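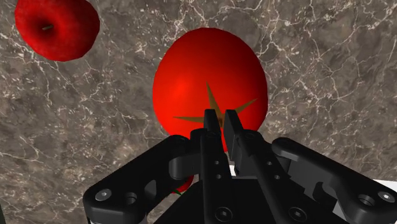 I have spent most of the last fortnight on one number, which is how high above the table the gripper should be when it stops trusting the planner and starts trusting the camera. Until last week it was set in a config file and nobody on the project could remember who chose it. This post is mostly notes for myself, but Charito Layug asked me to write them somewhere she could link to, so they are going here.

The project is called Meltness. It is a pick and place stack for fruit and vegetables, and at the moment it lives entirely in simulation. There is a perception node that finds objects and gives each one a pose, a planner called Cluner that turns a pose into an arm path, and a small controller that takes over for the last part of the descent and closes the fingers. I wrote the controller. Charito wrote most of the perception node. Cluner is older than both of us on the project and has the most options and the fewest comments.

The problem started with tomatoes. On the test set our success rate for apples was fine and the rate for tomatoes was poor, even though the two are nearly the same shape as far as the gripper is concerned. They are both red and both more or less round. A grasp that works for one ought to work for the other with small changes in width.

My first guess was friction. The tomato model has its own surface settings and I thought somebody had made it too slippery. I copied the apple values across and ran the set again, and it made no difference that I could measure. I put the old values back.

My second guess was the countertop. We have several table textures and the veined marble is the hardest of them, with thin white lines going everywhere. The edge detector picks up a lot of them. I swapped it for flat grey and the results did improve, but they improved for every object, so the gap between apples and tomatoes stayed where it was. I have left the marble in, as a plain table would only hide things from us.

What I should have done first was plot where the fingers were when they closed. I did that in the end. For apples the closing points were scattered evenly round the centre of the fruit. For tomatoes they were pulled to one side, nearly always towards the calyx, the leafy star where the stalk was. In the views from the wrist camera you could see both fingertips lined up over the middle of the star, including when the star was well away from the middle of the tomato.

After that the cause was quite easy to find. The perception node segments by colour and then fits a shape to what is left. On the tomato, the olive-brown sepals are split off as a separate region. The node has a rule that says a small region inside a larger one is a stem, and another rule that says if there is a stem, use it as the reference point for the pose. On our apple the stem is a small thing in a dimple near the middle of the top, so using it costs you very little. On a tomato lying on its side, it moves the grasp to the wrong place altogether.

Cluner then made it worse. It is given a pose and a confidence, and the stem rule raises the confidence. With high confidence Cluner holds its path until very late and gives the controller only a short distance to correct in. So we had a wrong answer, given firmly, with no room to fix it.

I made three changes.

The stem is no longer used for position. It is still used for orientation, which helps with pears. Position now comes from the fitted shape, even when the calyx has been cut out of the mask.

The handover height no longer depends on confidence. I tried a range and settled on 6 centimetres. Lower than that and the controller runs out of time. Higher, and it begins reacting to neighbouring objects, especially when there is another red one tucked beneath the gripper and the mask from one runs into the other.

The last change is in the mask for the gripper itself. The fingers and linkages take up a large part of the wrist view, and we were blanking them out with a fixed shape drawn by hand. It did not follow the fingers as they moved, so bits of black finger were being counted as background and small gaps between the parts were being thrown away. The mask is now drawn from the joint angles each cycle. It costs 4 milliseconds and we can afford it.

I ran 3000 grasps overnight with all three changes. Tomatoes are now level with apples. Of the failures, 700 were saved with full logs before the disk quota stopped the job, and I have been going through those in the evenings. Most are two objects touching. A few are the arm refusing a path it should accept, and that is a Cluner matter which I have written up separately.

Charito wants to try the same set with depth from the simulated Lidar in place of the colour mask. I think it will help with touching fruit and do nothing for thin things like leaves. She thinks it will help with both. The branch is up and the run is queued behind somebody else's job, so the tomatoes can wait until then. In the meantime I am going to go through the config file and put a comment next to every number I can find an owner for.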